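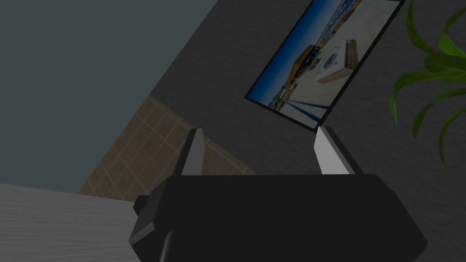

Nurach Robotics Open Day: Call for Participants

Reference: open day, simulation strand
Location: Hegarty Building, Saltstead
Contact: Noreen Phelan, participant coordinator
Closing date for applications: August 27, 2024

Nurach is looking for members of the public to take part in the simulation strand of its open day at Saltstead. Participants will watch a demonstration of household tasks carried out by a simulated two-armed robot, operate the same robot themselves from a desk, and complete a written questionnaire. No knowledge of robotics or programming is needed.

Background

Lalenia is the software Nurach uses to rehearse household tasks before they are tried on hardware. Rooms, furniture and robot are all computer models. The operator works with two hand controllers and a monitor, and can switch between a view from the body of the robot and views from close behind each gripper. The gripper views are tilted whenever the wrist is turned, and new operators usually need some time to get used to this. Part of the purpose of the study is to find out how much time.

The open day will use the bedroom model. Tasks in this model concern the nightstand and its drawer. 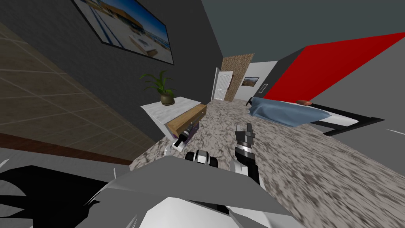 Lalenia bedroom model, with both arms forward and the nightstand drawer partly open.

What participants will do

Each session lasts 90 minutes and is taken by a group of 6. The order is as follows.

Introduction and consent forms. Roy Tindall will explain the controllers and the views. Questions about the software are best asked at this stage, as he will be at the operator desk for the rest of the session.

Demonstration. An experienced operator, Nii Sarpong, will run the drawer task from start to finish, first from the body view and then from a gripper view. Participants will be asked to note any point at which they could not tell which way up the room was.

Practice. Participants take turns at the desk. The practice task is to move one gripper to the drawer front and back again. The other arm is locked.

Recorded attempt. Each participant makes one attempt at a drawer task chosen by the software. Controller movements and the state of the model are recorded. Voices and faces are not.

Questionnaire. There are 79 items, most of them answered on a scale. It may be completed on paper or on a tablet. Participants who do not wish to answer an item should leave it blank.

Who can apply

Applicants must be aged 18 or over and able to use both hands to hold light controllers. Glasses may be worn. Applicants who have worked as robot operators, or who have taken part in an earlier Lalenia study, are not eligible for the recorded attempt but may book a place for the demonstration alone.

The tilted views can cause mild nausea in people prone to motion sickness. Anyone who is badly affected by films shot with a moving camera should consider the demonstration-only place. A participant may stop at any time without giving a reason, and payment is not affected.

Payment and expenses

Participants who attend a full session receive a shopping voucher at the end of it. Local bus and train fares are refunded on production of a ticket. Mileage is paid only where agreed beforehand with Noreen Phelan. Demonstration-only places are unpaid.

Access

The session room is on the ground floor of the Hegarty Building and has step-free access from the car park side. The desk height is adjustable. A large-print questionnaire can be supplied if requested on the application form.

Data

Recordings are stored under a participant number. The list linking names to numbers is held by Gobnait Brennan and is destroyed 8 weeks after the open day, after which a recording can no longer be withdrawn. Results will be reported for the group as a whole.

How to apply

Complete the short form on the Nurach events page, or ask for a paper copy at the Hegarty Building reception. State whether you want a full session or a demonstration-only place, and give any session times you cannot attend. Places are allocated by draw after the closing date, and all applicants will be told the result by email or post.

Questions about the content of the study should be sent to Orla Fahy, study lead. Questions about times, travel and access should go to Noreen Phelan.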